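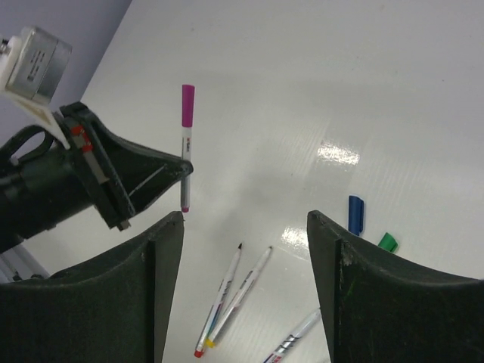
Markers and loose caps on a white tabletop.

Whiteboard ink is a pigment suspended in alcohol with a release agent, usually an oily polymer. The alcohol evaporates within seconds. The release agent stays between pigment and board, so the dry film can be wiped away.

At the Haberkorn test laboratory in Pornthorpe, Hartmut Seidel measures how long that layer lasts. His panels are written on, stored at 40 percent humidity and wiped under a fixed load. After 15 days, residue on enameled steel was slight. Melamine panels had begun to stain, mostly along existing scratches.
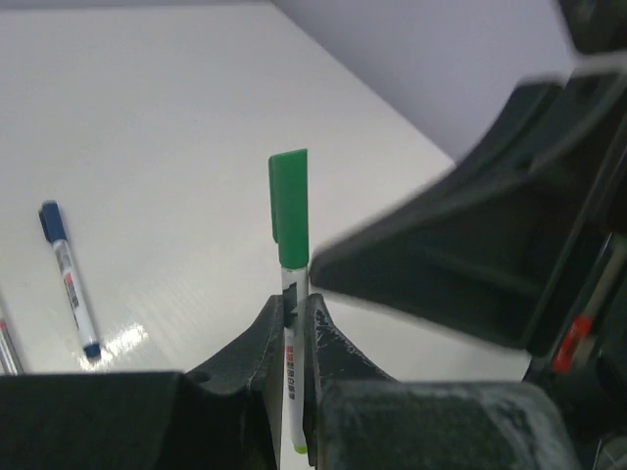

A green marker with its cap on.

Cap fit is tested separately. An uncapped tip loses solvent first at the surface, and the pigment left behind blocks the fibers. Seidel stores capped samples flat at 38 degrees Celsius and weighs them each December. Loss of mass is plotted against storage time for each cap design.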